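Notes for whoever picks up the Tresesero tabletop set after me. I'm Marisol Betancur, I put most of this together at Merkbridge, and I'm still the person to bug if a file won't open!

# Tresesero: simulated tabletop episodes

Everything in here is rendered, so no real glasses were harmed. One arm works over a cluttered dark table, and we log what it does along with several camera views, one wide wrist view included. The wrist view is heavily curved and I left it that way on purpose (flatten it yourself if your model is picky, but keep the originals).

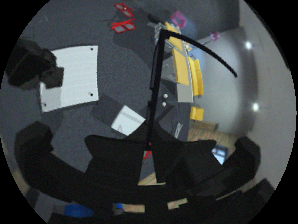 There are 3604 episodes in this release, 1971 of them driven by a person and the rest scripted. I like the human ones better. They're messier, with little pauses and second tries, and my small test policy seemed to pick up on that.

## What's in each folder

- `episode.h5`: joint angles, gripper opening, timestamps
- `views/`: one video per camera
- `scene.json`: object poses at the start and end
- `note.txt`: whatever the operator felt like typing (mostly nothing, sorry)

## How the scenes vary

The clutter gets reshuffled between episodes, and so do the room and the lighting. We keep the object list short: eyeglasses in a few colors, yellow pads, dark blocks, a long white bar. Thin rims are a pain for depth estimates, and that's exactly why I kept adding more of them.

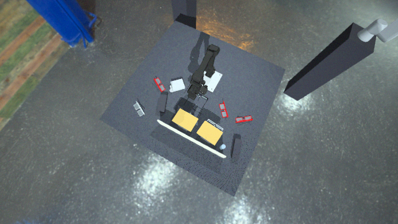
Splits go by room, so a room you train on never shows up in test. Please don't reshuffle them! Goh was our first try at this, split at random, and the scores looked great until we changed the background.

## Known problems

- 144 episodes have a late first frame. They're listed in `late.txt`, and I'd skip them for anything timing-sensitive.
- Version 2 of the Vodberg exporter swapped left and right in some camera names. Fixed here, but check any older copies.

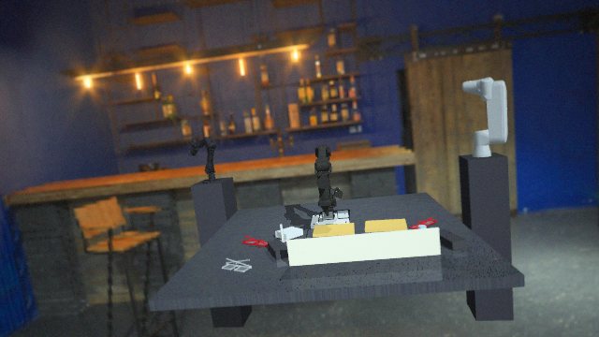

**Are failed attempts included?**

Failures are kept and marked `success: false` in `scene.json`, so filter on that field if you only want clean runs.

Next release should be in September, with longer tasks if I can get the resets to behave. Send me bad episode numbers whenever you find them.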